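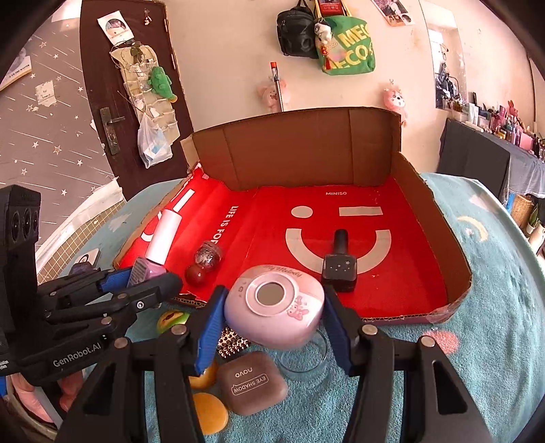
The Smiley Box

The rule was one box. Malathi had proposed it herself, on the phone, in the voice of a woman who owns four lipsticks and has finished two of them.

"One box," she said. "Whatever fits goes with you to Trastside. Whatever doesn't, your sister gets."

"Fatima isn't my sister."

"She eats like your sister. She can have the eye shadow."

So on Wednesday evening Fereshteh put the Miniso box on the bed, on top of the crescent moon, and began to be ruthless. The box was chosen for its face. It had a big white smile on red, and she had thought it would be encouraging. After an hour it looked to her like the smile of a dentist with a payment plan.

The black nail polish with the stars went in first. She had worn it to one funeral and one job interview, and had done better at the funeral. The pink went in after it for balance. The glitter ball went in because it had been on the windowsill since the November when the heat went out, and she felt it had shown loyalty.

Then she came to the My Melody compact and stopped.

"That's a child's," said Fatima, who was lying on the floor with her feet up on the door, directly under the dinosaur.

"It's pale pink. Adults have pale pink."

"There's a rabbit on it."

"A small rabbit."

Fatima considered the ceiling. She had been invited over to help, and had so far eaten a sleeve of crackers and tried on a hat. "Who gave it to you?"

"I bought it."

"Rommel gave it to you."

"Rommel was present," Fereshteh said, "when I bought it."

Rommel Ignacio had in fact been present for a good deal. He had been present for the whole of the Macapagal Street apartment, the one with the bathtub in the kitchen, and for most of the year after it. He had paid for the compact while she looked for her wallet, and then she had found her wallet, and there had been a discussion about it that lasted until they got home. Neither of them had won. She still owed him, by her own accounting, the price of one compact, and by his, nothing, and it was this sort of thing that had finished them off.

"Put it in the box or put it in my hand," said Fatima. "I have a bus."

"You don't have a bus for an hour."

"I have feelings about the bus."

Fereshteh put it in the box. It sat on the smile like a mint. She took it out again and put it on the bedspread, next to the studded comb, which she hated, and the two yellow sponges, about which she felt nothing at all. It looked out of place there. It looked as if it had been seated at the wrong table at a wedding and was being polite.

"What does the side say?" Fatima asked. She had rolled over and was squinting at the cardboard. "Life is for. Life is for what?"

"I don't know. I've never looked."

"You've had this box a year and you never checked what life is for?"

"It was holding the hair dryer."

The phone rang. It was Prasert Boonyarit, who had the van, and who wished to know how many boxes there would be, as he was also moving an aquarium.

"One," said Fereshteh.

There was a pause while Prasert, who had seen the room, thought about this. He had seen the table by the window and the rows of bottles on it. He had seen the pig.

"One for the makeup," he said.

"One for the makeup," she agreed, and felt the whole of Malathi's system come quietly down behind her. "And the bags off the wall. And the animals."

"How many animals?"

She looked at the wall. The pig looked at the pencil.

"They can ride up front," she said.

When she hung up, Fatima was sitting on the bed with the eye shadow in one hand and the comb in the other, wearing the expression of an heiress. The sponges were already in her pocket. The compact was gone from the bedspread.

"Give it back," said Fereshteh.

"You put it in the not-going pile."

"There isn't a not-going pile. That's just the bed."

Fatima gave it back. It had gotten a thumbprint on the mirror. Fereshteh wiped it on her shirt, opened it, closed it, and put it in her coat, which was not a box and which no one had made any rules about.

Then she texted Rommel to ask if he still had a hand truck.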